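Round soap – what dish??

Last updated: June

tallowhen
ok so I got 2 of those round soap balls from Stestaline and they will NOT stay put. Rolls off the sink, rolls in the tub. Need a dish. Cheap pls

brackwater9
Any slatted one. Mine's a Cirkeo, had it forever. Ball sits between the slats, drains fine

mo_peg
disagree – slats are made for bars. A ball only touches in two spots and goes mushy right there. Get a cup shape

brackwater9
mine never went mushy?? let it dry between uses

tallowhen
cup = puddle tho, tried that with a ramekin. gross

mo_peg
Drill a hole in it. Or the Altuner one, comes with a hole alredy

sudsy_153
Been comparing a yellow slatted dish and a clear plastic tray, with a white ball about that shape. Raised slats on the yellow one. Clear tray is hard to even see on a pale surface, would drive me nuts in a white bathroom. Pics
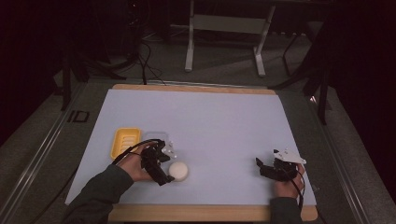
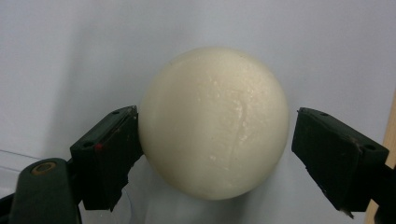
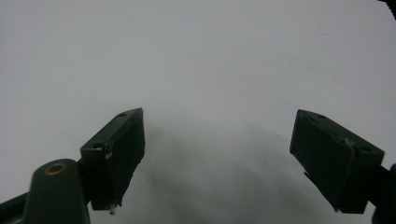 Replies after the pics

tallowhen
oh I like the yellow. easy to spot w/o glasses

mo_peg
still say mush. check back in a month

brackwater9
lol. Yellow one, do it

tallowhen
ordering tonight – will report bakc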